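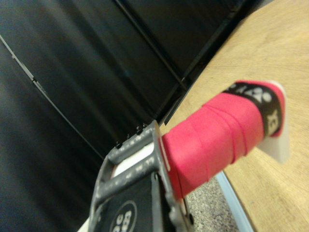

Overgrip

An overgrip is a long, thin strip of soft tape wound around the handle of a sports racket, on top of the grip the racket was sold with. It gives the hand something kinder to hold, soaks up a certain amount of sweat, and can be peeled off and replaced whenever it has grown shiny or grubby. White is the old favourite, but bright colours have been popular for years, pink among them, and plenty of players choose a loud one simply so that they can find their own racket in a heap.

Winding

Most people begin at the butt, where the narrow end of the tape is tucked against the cap, and work upwards in a slow spiral. Each turn overlaps the last by a few millimetres, leaving the slanting ridges that many players like to feel under their fingers. A wider overlap makes a thicker handle and uses up the tape sooner, so anybody with a long grip to cover should go gently with it. Steady tension matters a good deal, as slack turns soon ruck up in the palm. The top is closed with a short strip of finishing tape.

Some players prefer to wind from the top down, and finish with a band near the butt instead. Aoife Foley, in her booklet The Patient Handle, written for the Flevidwood racket club, calls this "the long way home" and recommends it only to those with a spare tape in the bag.

Working space and keeping

Rewrapping is pleasant indoor work for a December evening, and it wants very little room. A plain wooden table does nicely, with the handle turned in one hand and the tape fed from the other, 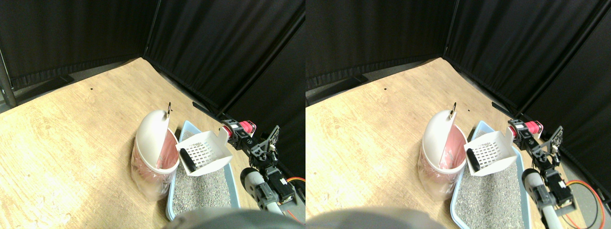
and whatever scissors, backing paper and odd ends of tape there are kept together in a shallow tray or a small basket. Old tape should come off completely before the new goes on. Any sticky patches left behind can be wiped with a barely damp cloth and given time to dry.

How long an overgrip lasts depends on the player, the weather and the hands. The Flevidwood booklet suggests a fresh one after roughly 6 hours of play, though Peadar Dolan, who strung rackets at the club for many winters, was content to leave his on until it frayed.

See also: Replacement grip; Racket stringing; Butt cap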